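The owner of Forura began sorting with one basket and a kitchen table. She now runs the small packing studio on the edge of Grillamthorpe, putting together travel and welcome kits for guesthouses, and she can talk about baskets for an hour without getting tired of it.

"I love a basket with slots!" she says. "You see straight away if there's something left in the bottom, and you can rinse the whole thing under a tap. I've tried boxes, I've tried trays, I've tried those fabric cubes everyone buys, and I keep coming back to plastic baskets."

Color matters to her too. Red is for stock that's ready to pack, and blue is for anything that needs a second look.

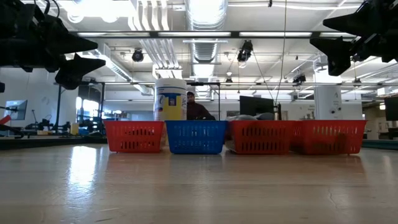 Three red, one blue: the basket row on the wooden table.

"One blue is plenty," she says. "If I gave myself two, I'd fill two."

Her biggest order so far was 277 kits for a guesthouse group called Motaung, and it changed how she lays out a table. Before that, everything went down at once and she spent the evening hunting for lip balm (she still finds the odd one in a coat pocket). These days she works in little groups, with the small personal items together in one spot and the cards in another, side by side so the colors are easy to tell apart.
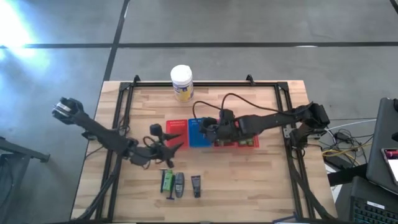
"Small things want to wander," she says. "Give them a patch of table and keep to it. And have the wipes within reach, always, so you do a quick once-over between batches and carry on."

Next up is a bigger run for Pumolar, 427 kits by January, and she's already planning the baskets. "I might allow myself a second blue one," she says. "Might!"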